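Stockroom and Fitting Area Inspection – Waltley branch
September 2026
14 shares | 3 comments

Inspected by Tomomi Amano. Branch contact on the day: Unai Montoya. Ratings are OK, Minor, or Action. Anything marked Action needs a written reply from the branch.

1. Exits and aisles
1.1 Rear exit opens fully from inside – OK
1.2 Main stockroom aisle clear to 36 inches – Minor. Two flat-packed display stands leaning in the aisle near the sink. Moved during the visit. Same finding as last time.
1.3 Exit sign lit on battery test – OK
1.4 Fitting area curtain clear of floor – OK

2. Hanging rails
2.1 Load plate fitted and readable – Action. Rail C has no plate. Rails A and B are plated at 400 lb each.
2.2 Wall brackets tight – Minor. Second bracket on Rail B turns by hand. Tighten and recheck in one week.
2.3 End stops fitted – OK on A and B. Left stop missing on C.
2.4 Heavy outerwear spread along the rail – Minor. Winter coats are all at the right end of Rail A. Spread them over the full length before the December delivery.

Rail C is the older Plomine type with the narrow tube. It should stay at half load until the plate is replaced. Order the plate by part number 2815 and keep the delivery slip with this sheet.

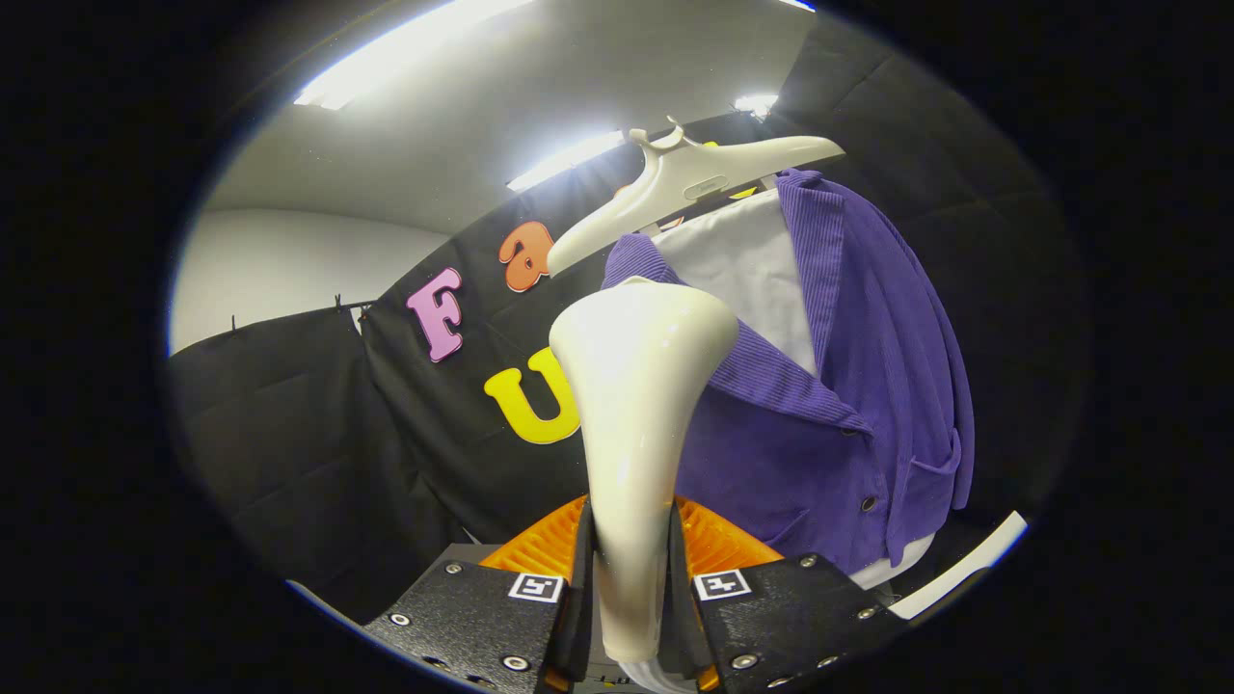
Rail height was also checked. The top rail in the stockroom is above reach for most staff, so the step stool has to be kept within sight of it. On the day it was in the office.

3. Steps and ladders
3.1 Step stool feet in place – OK
3.2 Ladder tag in date – Action. Tag missing. Ladder taken out of use and tied off.
3.3 Ladder stored flat or chained – OK

4. Steamer and electrical
4.1 Steamer cord free of cuts – OK
4.2 Steamer on its own outlet – Action. Sharing a power strip with a fan heater. Remove the strip.
4.3 Panel door clear – OK
4.4 Light level at packing bench – 500 lux, OK

5. Floor
5.1 Mat edges flat – Minor. One corner lifting by the fitting area. Tape is acceptable for now.
5.2 Spill kit stocked – OK

Actions open: 2.1, 3.2, 4.2

3 comments

Dénes Szabó
2.2 – the bracket screws at Waltley go into plasterboard with no backing. Tightening will hold for a month at most. Arroyo had the same fault and we fitted a timber batten.

Unai Montoya
Strip removed, steamer is on the wall outlet by the door. Plate for Rail C ordered. Left end stop is on the same order.

Tegan Partington
Noted on the batten. Please get a price before any drilling. 3.2 stays open until I see the new tag.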